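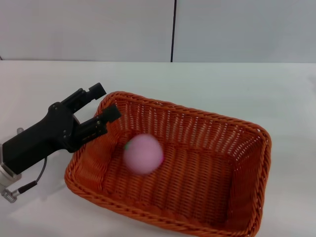
Week 3: Baskets, Balls, and Things That Won't Sit Still

Courses > Materials and Everyday Objects > Handouts
Category: Class Notes
Reading time: 3 min

OK, picking up where we left off with containers. Last time we did boxes, and I promised you something with more personality, so this week is wicker (my favorite, as anyone who has seen my office will know!). Our main object is the rectangular orange basket, and our main troublemaker is the soft pink ball that goes in it.

Start with the basket. Wicker is a way of making, and people mix this up every year. Willow, rattan, paper cord, plastic strip: weave any of them over a stiffer set of stakes and you can call the result wicker. So when you write up a basket, please give me the weave and the material as two separate entries. If you can't tell the material, write "unknown" and move on. I'd much rather read that than a guess.

Now the ball. A soft ball in a basket is a lovely little problem. It gives when it touches a side, it rolls if you let it, and the inside of a woven basket is bumpy, so it can wander off in directions you didn't plan. In the picture the ball is blurred, and I'd like you to spend a minute on that. Blur tells you something was moving during the exposure. It doesn't tell you whether the ball was dropping, rolling or bouncing, and I will circle it in red if you say it does!

A word on the plain white tabletop, too. Blair Rankin asked in February why we don't use the nice Simulwood benches for this unit. Mostly it's the pattern. Fake grain next to a real weave is hard on the eyes, and on white you can follow the outline of a basket without squinting.

For your own basket (thrift stores are great for this, and mine was 3 dollars):

- Sketch the rim first, then the corners. Rectangular baskets nearly always go a bit soft at the corners.
- Weigh it empty and again with the ball inside. My one at home is 151 grams empty.
- Drop the ball in from hand height and write down where it ends up. Do it again, and keep the results you don't like.

Bring the sketch and your notes to lab. The reading is the Prillgate packet, only the section on rims and borders. You can skip the part on dyes, we'll get there with the fabrics.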